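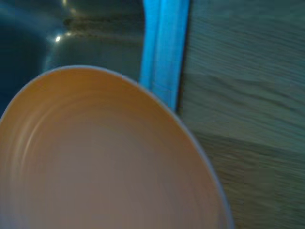

KITCHEN & HOME – THREADS

2 min read
Print | E-mail

Elsa Kettunen

I want to tell you about the big bowl, the peach-colored one with the pale rim. Many of you asked after my last post, so I make a small thread.

1/ I bought it at the pottery market in Prambridge in May. The seller had 11 of them on a long table and I took the one with the most visible rings inside. I paid more than I planned. My husband does not know how much.

2/ The rings are my favorite part. They go round and round toward the middle, and if you put your finger inside you can feel them a little. Near the bottom they are softer and you almost lose them.

3/ In my family we wash such a bowl by hand. I put it in the sink alone, with no plates and no forks next to it. A metal sink is hard and the rim is thin. I learned this with my mother's bowl in Canurlow, and I still feel bad.

4/ Warm water, soft sponge, very little soap. For dough that has dried in the rings I let it stand in water for 6 minutes and then use a wooden spoon – never a knife.

5/ Someone asked about tea stains. I use baking soda with some drops of water, like a paste. It works on mine. On yours I can not promise, so please try first on the bottom side.

6/ What do I make in it? Mostly rye bread and potato salad. At Christmas it is for the beet salad, and I was afraid the beets would color it. They did not, but I washed it the same evening.

7/ It is too wide for my cupboard. I measured the shelf only after I came home. Now it lives on top of the refrigerator with a towel under it.

8/ To the person from Zimden who has the same bowl in gray: yes, please send me a photo! I would like to see how the rings look in the darker color.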